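I've been rewriting our insertion planner again, and it's finally at the point where I want to show people. If you haven't followed along: Elby is our little motion planner, Fluvura is the perception piece that feeds it poses, and together they try to get shapes into the right holes of a shape sorter. Sounds easy until you try the star!

The old version of Elby treated grasping, reorienting and inserting as one long plan, and when the last bit went wrong we had to throw everything out and start over. The new one splits the job at the points where the gripper can let go, and each chunk gets its own pose check. I also pulled all the tuning out of the code and into a Ploltatel config file, so changing the approach height no longer means a rebuild (my mornings are so much nicer now).

Same purple star all the way through, as seen from the wrist camera. I haven't put these in any special order.

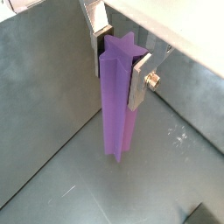
Star in the grip, bottom end off the floor of the bin. Fluvura leans hard on that top face, and those five points are lovely crisp corners to fit. 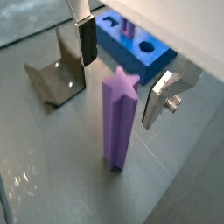 Standing up between the fingers, with the blue block behind it and the gray bracket off to the left. Both of those go into the planner as collision shapes, padded by 8 mm.
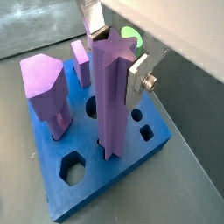
Over the star hole with the fingers still on. My favorite of the bunch, and also the part of the code I've rewritten the most.

**Does the planner need a CAD model of every shape?**

It needs an outline and a height. For the star that's a short list of corner points in a text file, and Elby builds the collision shape from that. If you have a proper mesh you can load it, but planning gets slower and I haven't seen it help with insertion.

A few notes for anyone who wants to try the branch:

- The spiral search now gives up after 18 turns and hands back to the planner. It used to keep grinding away until I hit stop.
- Pose checks run at 30 Hz, but only while the gripper is closed.
- Star symmetry is handled properly now, so it picks the nearest matching rotation (the old code would sometimes swing the wrist most of the way around for nothing).
- Force limits live in the Agyeman driver, so set them there. Elby reads them at startup and won't override them.

There are 2 bugs I know of. Replanning can stall if the pose jumps during a regrasp, and the log viewer shows insertion depth with the wrong sign. I'm working on the first one this week. The second one I keep forgetting, so if you want an easy pull request, it's all yours!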